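4.2 Surfaces, edges and single vessels: how a bowl is placed on a bare table

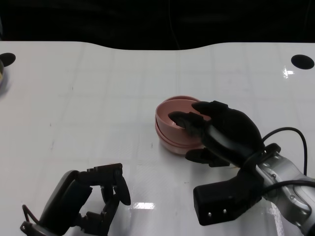

Figure 3. A pink bowl on the white tabletop.

In the previous section we described how households in the Vomholm study lay the table for a full meal. In this section we turn to a smaller question, which came up during the coding of the material and which we did not plan from the beginning: what happens when only one vessel stands on a table, without a cloth, a mat, a plate or any cutlery near it. Our participants called this "just a bowl" or "a bowl for now", and several of them did not consider it as laying the table at all. Still, a single bowl is placed somewhere, and the place is not random. To discuss this we need some words for the parts of a table, and Figure 3 gives the ones we use. The white top carries a faint pattern of pale gray lines that divide it into large squares, and its far edge is a gentle wave instead of a straight line. Two round holes are cut near the far corners. The pink bowl stands to the right of the middle, upright, with a rolled rim and a ridge that runs around the outer wall. We will refer to these features as the grid, the far edge, the corner holes, the rim and the ridge.

4.2.1 Material

The full collection contains 2384 placements, by which we mean every case where a vessel was put down on a table and then left there for at least three seconds. Of these, 1282 were placements of a bowl. Cups, mugs and glasses were coded in the same way but are treated in Section 4.3, because people put them down with much less attention and often while they talk. The coding was done by Melina Moschos and Amos Lindgren, who worked separately and compared their sheets at the end of every session. Where they did not agree, the case was discussed with the first author, Fadi Yammine, and if there was still doubt we left the case out of the counts in this section.

We asked participants to use their own bowls when they could. In the shared kitchen at Villanueva this was difficult, since people there keep few things of their own, and we supplied bowls from the Plestance range. They come in muted colors and have a stable base. We do not think that the brand made a difference for the results, but the weight possibly did. A light plastic bowl is moved again very easily after it is put down, sometimes with one finger, and a heavy ceramic one tends to stay where it is.

4.2.2 Distance from the edge

The first thing we looked at was the distance between the bowl and the near edge of the table. Earlier work on table manners usually explains this distance by the reach of the arm. According to this view a bowl should stand where the forearm can rest and the spoon can travel without effort. Our material agrees with this for bowls from which somebody is going to eat. It does not agree so well for bowls that are meant to be shared, or to be filled, or that are simply put away on the table for a while.

For shared bowls the participants moved the bowl toward the middle, as could be expected, but they often stopped before they reached it. When we asked about this in the interviews, the answers were of a practical kind. Gwendolyn Ridgeway, who cooks for a large family, explained that she leaves the middle free "for the thing which is not ready yet". Other participants said similar things. The middle of the table seems to be reserved for the main dish even on days when there will be no main dish, and a bowl of nuts or fruit stands a little to the side of it, most commonly on the side of the hand that carried it.

This last point needs some caution. We did not record handedness in the first round of visits, and in the second round we only asked about it and did not test it. A person may say that she is right-handed and nevertheless carry a bowl with the left hand because the right one is holding a ladle. In the tables we therefore speak of the carrying hand, and we make no claim about left-handed and right-handed people in general.

4.2.3 Lines and patterns in the surface

The second question was whether a visible pattern in the table surface has an influence on the placement. We expected that it would. On a checked tablecloth, for example, many people will put a plate so that it does not cross a strong line, or so that the line passes under its center. This was reported to us also by participants who found it a little embarrassing.

With a weak pattern the situation is less clear. The lines of the grid in Figure 3 are so faint that a person who comes into the room may not notice them before sitting down. During the interviews at this table we asked participants to describe the surface from memory after they had gone to the next room. Most of them said "white" and "shiny". A few mentioned tiles. The wave of the far edge, on the other hand, was remembered by nearly everybody, and some participants drew it in the air with a hand while they spoke.

We found no sign that bowls were aligned with a faint grid. We did find that participants avoided the holes in the corners – also when a bowl was much too wide to fall in or to tip over there. One participant said that a hole makes the corner "not really table". We find this a useful expression, and we have kept it as a code. Under the code "not really table" we now collect also the seam between two tables pushed together, the strip beside a wall, and the part of a table where the mail is lying.

The gloss of the surface had a different kind of effect, which we had not foreseen. On a shiny top, a bowl slides. Participants who knew their table let go of the bowl a little earlier and gave it a small push for the last part of the way. On a matt or rough top the same persons lifted the bowl to its final place. We saw this in three households that had both kinds of table, one in the kitchen and one in the living room, so we are fairly sure that it is a matter of the surface and not of the person. It was also in these households that we heard complaints about scratches, although the scratches were always said to come from somebody else in the family.

4.2.4 Holding by the rim and holding by the wall

The last observation concerns the bowl itself. There are two common ways to take hold of an empty bowl. In the first, the fingers go over the rim and into the inside while the thumb stays outside. In the second, one or two hands hold the wall from the outside and nothing touches the inside. The first is quick, and it leaves the other hand free. The second is considered more polite, and our participants changed to it when they noticed that a guest was looking.

A rolled rim makes the first way more comfortable, because there is something thick to grip. A ridge around the outer wall should make the second way easier, as the fingers find a stop there and the bowl does not slip down between them. In practice the ridge was seldom used like this. When we asked what the ridge is for, we received many different answers: decoration, stacking, a mark for how far to fill the bowl, a trace of how the bowl was made. Gwendolyn Holloway, who sold tableware for many years at Rimix before she retired, told us that customers used to run a thumb along the ridge in the shop and then never speak about it.

We compared placements of bowls with and without a ridge and found no difference in the position on the table. There was a small difference in how the bowl was taken up again. Bowls with a plain, steep wall were more often taken by the rim, and bowls with a ridge were taken in both ways. The difference is small enough that we do not want to build anything on it before the October visits are coded.

4.2.5 Limits of this part of the study

Three limits should be mentioned. The tables in our material are of ordinary household height, and we have nothing to say about low tables or counters. The bowls were empty or contained dry food at the moment of placement; soup was excluded, because a person carrying soup looks at the soup. Finally, the participants knew that we were interested in tables, though they were not told that we were interested in bowls. Some of them cleaned the table before we came, with the effect that a single bowl stood on a barer surface than it would on a usual evening. We tried to correct for this by arriving once without notice in each household which had agreed to it. On these visits the bowls stood closer to the near edge, and there was more "not really table" on the table. The numbers for these visits are kept apart in Appendix B and are not included in the 1282 placements discussed above.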